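The Last Print Shop in Tokerdale

Tokerdale had 13 print shops when the Dhillon paper mill was running. It has one now, on the ground floor of the old Weto building, and it still sets wedding invitations by hand.

Orders picked up in August. Most are small — 100 cards, sometimes 122 with spares — and each takes seven working days.
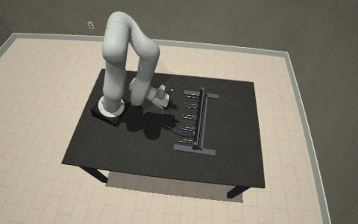 Ink is the slow part. Dark colors need a day on the drying shelves before the cards can be trimmed, and a damp week adds another. The shop mixes its own black, a shade flatter than the black of the table under the white robot arm, and customers ask for it more than any other color. Gray comes second.

Paper now arrives from Ondano twice a month. The mill closed its loading dock years ago, but its sign is still up on Route 7.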